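Rechercher sur le site OK

Septembre, par Charalambos Balaskas

Rapport d'étape, atelier de reliure Pustadia. Sur les 485 registres promis à la fondation Warley, 84 sont recousus. Le reste patiente avec dignité.
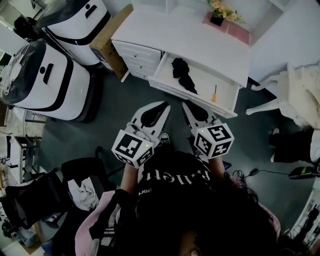 Le budget tient-il ? Il reste 2 000 euros, déjà convoités par la colle et le fil de lin.

Le papier Esfahani est arrivé dans le mauvais grammage, accompagné d'une facture au bon montant. 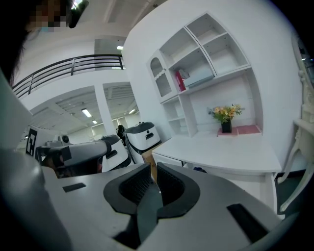
Le fournisseur reprend le lot à ses frais, après 12 courriels d'une courtoisie décroissante.

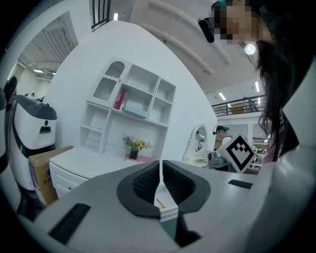

Prochaine livraison au dépôt de Wotedine : les registres paroissiaux, souris comprises.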